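The Nivley Kitchen - Gallery
Posted Wednesday, November 30, 2022

This page covers the kitchen at Nivley, the upstairs flat we let in Tultivport. The old kitchen was taken out in October and the new one has been in daily use since. Several people who book with us have asked what the worktops and cupboards are like to live with, so the notes below go through the room in the order you would walk round it. Captions are short. Prices and dates are on the bookings page.

The doorway
The kitchen opens straight off the hall. We removed the door and kept the frame, which gave us space for a row of coat hooks. The floor runs level from the hall now - there used to be a step.

The window side
The sink is under the window and looks over the yard. The tap is a plain lever type. Washing-up things are kept in the cupboard beneath, along with spare bin bags.

The table
It folds down from the wall and is 910 mm long when open. It seats 2 comfortably. A third chair is kept in the hall cupboard.

The cooker
Four rings and a single oven, supplied by Buvis, a small shop near the harbour. The instructions are in the top drawer. Please leave them there, as the timer takes some working out.

The cupboards
Dark grey fronts throughout. Plates and bowls are on the left, pans on the right. We measured the shelves for a 500 mm tray, so larger ones need to go on top of the fridge.

The worktop
Dark taupe with a polished finish, fitted by Falcão over 2 days. It reflects the ceiling light a fair amount in the evening and every can or glass put down on it throws a clear shadow. 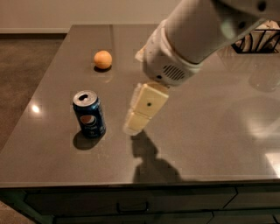

We looked at a matt sample as well and found it marked more easily. The polished one wipes down with a damp cloth and a drop of washing-up liquid. Please use the boards for cutting and the cork mats for hot pans.

Odds and ends
Small things collect on the counter in any kitchen - a drink, a ball, whatever was in someone's pocket. Anything left behind after a stay goes in a box in the hall and we keep it for 7 days before getting in touch about postage.

Still to do
The strip light over the sink is due to be changed, and the inside of the larder needs a second coat of paint. New pictures of both will be added to this page when the work is finished.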